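Home Talks Notes Buildings Contact

Speaker notes – Flasier library talk, Monday evening

Start slowly! Say hello, say I'm Hilde Maes, and thank Mikstead for the hall. Then straight to the old grain store, because that's what people came for.

The library sits on 109 concrete piles, and I still love that the architects at Asteo kept the wonky brick gable when everyone wanted it gone (pause here, let them look). The new reading room hangs off the back like a drawer left open. Cross-breezes do most of the cooling, even in May. 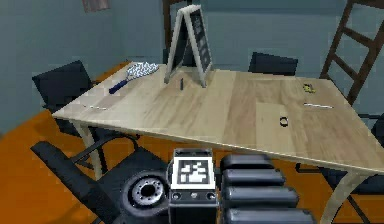
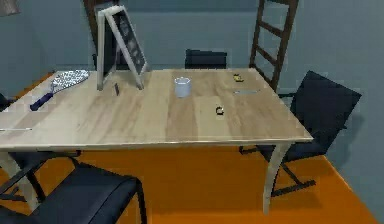
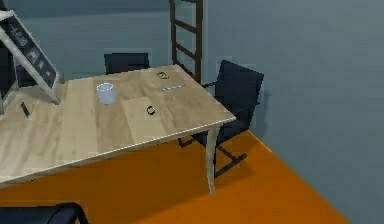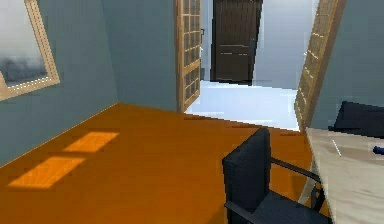
Next bit is the staircase, my favourite. It climbs 57 steps without a lift shaft in sight – the lift is tucked behind the book stacks – and Lưu drew the handrail 8 times before the joiners agreed to make it. Tell the story of the full-size cardboard one. Then the roof, quickly, and leave time for questions about the cost, which always come.

Contact | © Hilde Maes | Back to top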